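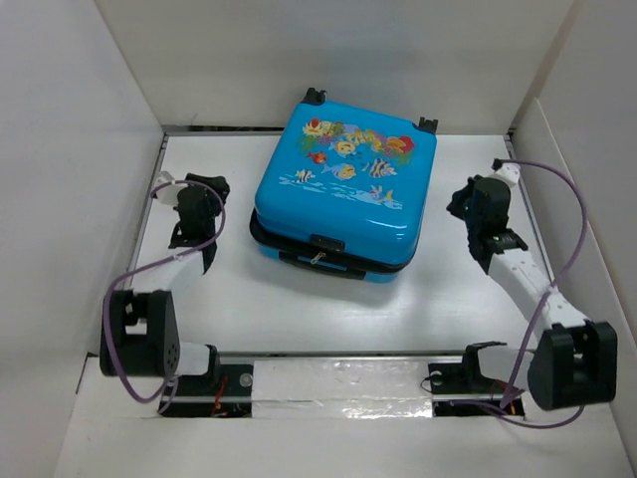

Fletari two-arm teaching bench

Two follower arms on one rail, two leader arms for the operator. You move the leaders by hand, the followers copy, the bench records. Someone new can be taking usable demos the same afternoon.

What you get
Two follower arms with grippers, mounted and wired
Two leader arms, same joint layout, on a separate plate
White three-sided enclosure with floor panel
Aluminum rail, clamps, spare screws
Fixed camera and mount
Foot pedal (start / stop / throw away last take)
Recording software, one seat

What you need to bring: a PC, a solid table, things to handle. Small hard cases are a good first two-arm job — latch, zipper, handle, wheels, all on one object. Shiny shells are fine but check the glare in your camera view before you start a long run. Turn the lights down a bit if the highlight is sitting on the part you care about.

Teaching by hand
Leaders are light, no motors fighting you. Go slow on the first few takes. Both followers have to be parked clear of the object before the pedal will start a recording. If one arm lags, stop and rezero, dont try to catch up.

Teaching by remote
Same leaders, other room, over wired network. Wifi works for trying it out, not for recording. Camera view only, so expect your first grasps to be off.

Numbers
Recording rate: 90 per second, all joints
Leader cable: 244 cm
Enclosure width inside: 103 cm
Demos in the starter set: 422, all two-arm

Cables
Leave the loops at the wrists loose. Do not zip tie them to the links — they need the slack when the gripper turns over. Most of the returns we get are a wrist cable pulled tight by somebody tidying up.

Options
Gidimov soft finger pads, pair
Second camera
Extra leader set (for training a second operater)

Lead time is on the quote. Questions about fit or wiring go to Ilir Grgić, please include the serial from the rail.

Last updated: 28 Sep 2020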